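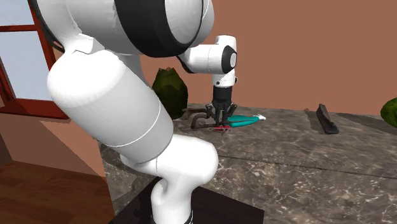

Home Posts Notes Code About Contact

Sim results for clutter grasping, and what changed my mind on fingertip placement

I've been putting off writing this up because the numbers kept moving. They have stopped moving, so this is where the simulated grasping work stands as of December.

The question was a small one. When an arm has to pick one thing off a counter with other things lying near it, should the grasp be scored on the target alone, or on the target plus whatever the fingers might bump on the way down? Most of the code I inherited did the first. It looked at the target, came up with a list of possible hand positions, sorted them by how well they would hold, and sent the best one to the motion planner. The planner then either found a way in or gave up.

That works when the counter is clear. With five things on it, it gives up a lot, or it finds a way in that is legal on paper and terrible in practice. A fingertip that clears a neighbor by a hair in the plan will hit that neighbor as soon as there is any error in where you think the neighbor is.

The setup

Everything here was done in simulation. I use Asov for scene generation, which drops household objects onto a kitchen counter with random positions and random headings, lets them settle, and then hands the scene over. The wall color, floor and counter texture are also drawn at random, so you get some loud kitchens. A tube of toothpaste is a normal target. So is a shoe. The generator has no opinion about what belongs in a kitchen, and I have stopped noticing.

The hand is a multi-fingered one with thin jointed fingers, coming straight down from the wrist. I limited this round to top-down approaches. Side grasps would help with tall things, but they bring in a whole set of problems with the counter edge and the forearm, and I wanted one thing to change at a time.

I ran 3000 scenes per method, same scenes for each. A trial counts as a success if the target is lifted and is still in the hand after a short hold. It counts as clean if it is a success and no other object was moved more than a small amount. I report both, because they tell you different things.

What I tried

The first method is the one described above, target only. I'll call it the baseline.

The second adds a clearance term. For each candidate hand position, it closes the fingers in a quick geometric check, sweeps out the space they pass through, and subtracts points for anything that comes near. It is not clever. It took an afternoon to write and most of a week to make fast enough.

The third is a learned score. A network sees a local point cloud around the candidate and predicts the chance of a clean lift. It was trained on outcomes from the baseline and the clearance method put together, on a different set of scenes from the ones used for testing.

I expected the learned score to win easily and the clearance term to land in the middle.

What happened

On plain success, the learned score was best and the other two were close together. Fine, no surprise there.

On clean success, the clearance term was nearly as good as the learned score, and on flat targets it was better. Flat targets are the ones lying right down on the counter, where the fingertips have to come within a few millimeters of the surface to get any purchase at all. Tubes, thin boxes, cutlery. The network kept choosing wide finger spreads for these. Wide spreads are good for holding, and it had seen plenty of them work, but they also reach out into the neighbors.

I spent too long assuming this was a bug. I checked the point cloud crop, and the crop was fine. I checked the labels, and I did find two problems there, both in how contact with the counter was being logged. Fixing them improved all the learned numbers a little and left the pattern alone.

The cause, as far as I can tell, is in the training data. The baseline fails on cluttered flat targets so often that it gives the network very few good examples there, and the failures all look alike. The clearance method does produce good ones, but they were outnumbered by 6 to 1 in the mix. I rebalanced the mix and retrained, and most of the gap closed. Not all of it.

Fingertip height

This is the part that changed my mind. I had treated fingertip height above the counter as a detail. Pick a safe value, use it everywhere, move on. Correia, the older planner I started from, does it that way and so did I.

When I plotted clean success against height for flat targets only, the curve was very steep. A bit too high and the fingers close over the top of the object and slide off. A bit too low and they touch the counter, the wrist gets pushed up, and the whole hand shifts sideways before it closes. The good band between those two is narrow, and it moves with the shape of the thing being picked up. A tube is thick at the cap end and thin at the crimped end, so the right height depends on where along the tube you grab it.

So I took the fixed value out and let the search choose height along with position and heading. The search got slower by a factor of 2. Clean success on flat targets went up more from this one change than from anything else I tried, the network included. It helped all three methods. I could have done it at the start and saved myself a lot of plotting.

Things I am less sure about

Contact between thin fingers and a flat surface is something simulators are bad at. If the solver is too stiff, the fingers bounce. If it is too soft, they sink in slightly and you get grip you have not earned. I tested a few settings and the order of the methods stayed the same, but the size of the differences did not, so I would not read much into small ones.

Soft objects are also wrong. My toothpaste tube is rigid. A real one gives when you squeeze it, which probably makes it easier to hold, and also changes the shape the planner thought it was dealing with. I don't have a good way to test that at this scale.

Object positions in these runs are exact, taken straight from the simulator. I did one smaller run with noise added to them, and as you would expect, the baseline dropped the most. The clearance term held up fairly well, since leaving room for the neighbors is the same thing as leaving room for error. I'd like to redo that run properly before saying more about it.

Then there are hooked or bent shapes lying next to the target. The clearance check uses a convex hull for each neighbor to save time, and the hull of a bent rod fills in the whole inside of the bend. That rules out grasps that would have been perfectly fine. Splitting those shapes into parts fixes it -- at some cost in speed -- and I have that half working.

Next

The hardware runs will be on the arm at Rorkcombe, if I can get the time on it. The plan is a short list of objects, flat ones mostly, with the baseline and the clearance term first and the learned score after that. I want to see whether the height result survives on a real counter, where the surface is never quite where the calibration says it is. My guess is that it will need some kind of touch-down step, where the hand lowers until it feels the surface and then backs off a set amount. I have a rough version of this in sim already, and it costs a little time per grasp.

The scene files and scoring code need cleaning up before I put them anywhere. The clearance check depends on a Tukiteck mesh library that I only have an old build of, and the new one changed how it reports distances for overlapping shapes. Until that is sorted out, anyone running my code against the new build will get different numbers from mine on scenes where objects touch. If you want the old scene list in the meantime, the contact page works.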